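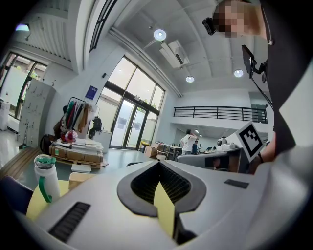
Calibration evening, gripper housing in the foreground, marker cube on the right.

Home | Build log | Parts | Club nights | Contact

Search this blog

Marker cubes, second attempt

October was mostly spent on pose tracking. The Brakemby club has entered the Findness student challenge again, and our entry is called Lernulel for reasons that predate me. The task is to record a person doing a small job with a hand-held gripper, then have the arm repeat it. The arm is the easy part. Knowing where the gripper was at each moment of the recording is what has cost us the time.

Last year we relied on the picture from the gripper alone. It worked until somebody moved close to a plain white wall, at which point the estimate wandered off and did not come back. This year each tracked tool has a square black-and-white marker on a cube. One visible face is enough for a position, but a single face seen nearly head-on gives a poor angle. Two faces give a good one. We therefore spent an evening tilting things.

The test set came to 2942 images. Of those, 335 had no usable marker. I went through the failures by hand and sorted them:

- Glare from the ceiling lights on the flat face of the marker. This was the largest group.
- A forearm in front of the cube. People reach across without noticing.
- Blur from quick wrist turns.
- Cube out of view altogether, mostly at the end of a reach.

Glare was fixed by reprinting on matt paper. Blur was reduced by shortening the exposure, which makes the picture darker and noisier, though the detector does not seem to mind. The forearm problem is one of habit. We now ask whoever is holding the gripper to keep the elbow low, and we throw away any run where the marker is lost for more than 4 images in a row.

The mount is still not right. The version I drew up flexes when the cable pulls on it, and the error at the fingertips is then 2 mm, enough to miss a peg. A stiffer bracket is on the printer at Whitlock and should be ready before the next club night. If it cracks along the layers like the last one, I will cut it from aluminium and stop complaining about the weight.

Calibration files are in the usual folder. Please do not rename them.

Comments (3)

pegboard: Did you try a bigger marker before changing the paper? We had the same glare and size helped a bit.

Blog author: Yes, one size up. It caught the light just as badly and knocked against the table.

tinsnips: Print the bracket on its side. The layers will run the other way and it should stop splitting.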